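Search jobs, towns, keywords
Go

Evening Kitchen Assistant, Cokstead House

Part time, permanent. Posted October 2023.

Cokstead House is a residence for adult students on short courses. We are looking for someone to help with supper and clear up afterward. 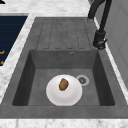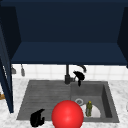
You will work four evenings a week, 80 hours a month, under our cook, Arnulfo Pacheco. Supper is for up to 60 people in term time and fewer in April, when the house is on a reduced schedule. Duties include preparing vegetables, serving, washing up, putting away deliveries and taking out the trash.

Experience is helpful but not required. You must be able to lift 46 pounds and stand for most of a shift. A food handler card is needed within 2 months of starting, and we pay the fee. A meal is provided on each shift. Parking is behind the building.

To apply, send a short letter and the names of two references to Marina Athanasiadis at the house office. Please say which evenings you cannot work.

Get new jobs by email. Sign up for our newsletter. No thanks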